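The Long Way to Clondgate

I should start with the ferry, because my sister always starts with the ferry, and she wasn't even on it.

I was 54 that year and I had just been let go from Gorer, where I'd spent most of my working life ordering parts for machines I never saw. They gave me a card and a plant. The plant died on the drive home (I left the heater on it) and I took that personally. So when Neema Swai called and said there was a woman in Clondgate who wanted to sell my grandmother's accordion back to the family, I said I'd go that week. I didn't even ask how much.

"She wants 2,000," Neema said.

"For an accordion?"

"It's a good accordion."

I'd like to say I thought it over. What I did was go upstairs and start packing for an island in winter, a thing I had never done before and was very bad at.

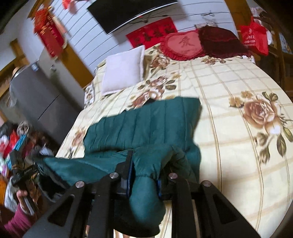

Packing, first try.

You have to understand that nobody in my family plays. My grandmother played, and then she sold the thing the year my mother turned ten, and it was one of those stories that came out at Christmas after the second bottle. Grandma sold it to fix the roof. Grandma sold it to pay a doctor. Grandma sold it to a man with a mustache, which my uncle always said as if the mustache was the crime. I had never heard a note of it. I'd only ever seen it in a photo, sitting on her lap like a fat cat.

Anyway! The boat. It was called the Conceição, and it was supposed to leave at eight. I got there at seven with my suitcase and a sandwich, and the man at the gate told me the wind was wrong.

"Wrong how?" I said.

"It's coming from over there," he said, and pointed, and went back in his hut.

We left at noon. There were maybe a dozen of us, plus a crate of hens and a big guy in a yellow hat who turned out to be Cameron Partington. I didn't know that yet. I only knew he'd taken the seat next to the stove and was eating a boiled egg in the slowest way I've ever seen a person eat an egg. I sat across from him and looked at the stove. He looked at me looking at it.

"You want to swap?" he said.

I said no, I was fine, and my teeth were knocking together so hard I bit my tongue on the word fine. He got up and made me take the seat. Then he asked where I was going and I told him the whole thing, the roof and the doctor and the mustache, and he put down what was left of the egg.

"That was my grandfather," he said.

"Who was?"

"The mustache."

Well, I didn't have anything to say to that. The hens did. He told me his grandfather had bought an accordion off a woman on the mainland and played it at every wedding on the island until his hands went, and he'd died with it under the bed. The woman selling it was Cameron's mother. He'd been over on the mainland trying to talk his brother into stopping her.

"She needs the money?" I asked.

"No," he said. "She hates the accordion." 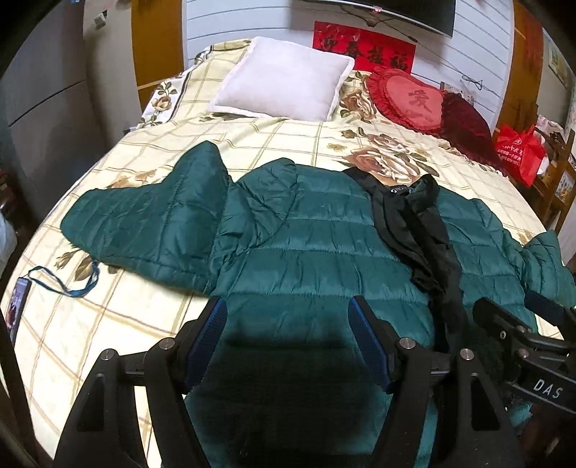 Upstairs, Feb 20, 2021

Mrs. Partington's house was the last one on the road, and she had the accordion waiting on the kitchen table before I'd even gotten my boots off. It was red. I hadn't known that! The photo was black and white, and all my life I'd thought of it as gray.

"Squeeze it," she said. "Make sure it works. I'm not taking it back."

So I put my arms in the straps and squeezed, and it made a noise like a cow falling down a flight of stairs. The dog left the room. Cameron was standing at the sink with his yellow hat in his hands, and he had the most awful look on his face, like I was carrying off a kid of his. I took it off as fast as I could, but I got the strap caught on my collar and there was a bit of a struggle.

"Can you play it?" I asked him.

"Three songs," he said.

"He can play one song," his mother said. "Three times."

He sat down and played it. I don't know what it was called. It was a waltz, I think, and he kept losing the left hand and going back for it, and Mrs. Partington stood there with the kettle and didn't pour. By the second time through she was humming. She'd be furious that I wrote that down.

I had the envelope in my bag. I'd taken it out of the bank that week and counted it twice in the car. And I sat in that kitchen and thought about my apartment, with the dead plant and the neighbor who bangs on the wall if I sneeze, and where I'd even put an accordion. On the closet shelf, probably, next to the bread machine.
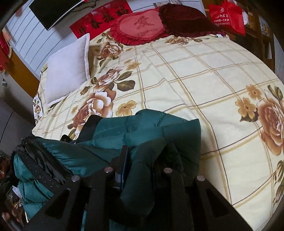
I never did learn to pack.

What I did is the part my sister can't forgive. I paid for it, the full price, and I left it there. Mrs. Partington called me a fool and gave me soup. Cameron wrote me out a receipt on the back of a seed packet, and under that he wrote that the accordion belonged to my family and was on loan to the island, and the three of us signed it, and then he signed it again because he'd smudged the first one.

"And what do you get?" my sister said on the phone that night. She was yelling. I was standing in the road trying to get a signal.

"I get to visit it," I said.

She hung up on me. She called back a minute later to ask what color it was.

I went over again in June, when the boat leaves on time and there aren't any hens. There was a wedding on, somebody's cousin, and 70 people in a hall meant for far fewer. Cameron had learned a second song. He played it much too fast, and when he saw me by the door he lost the left hand completely and just kept going without it.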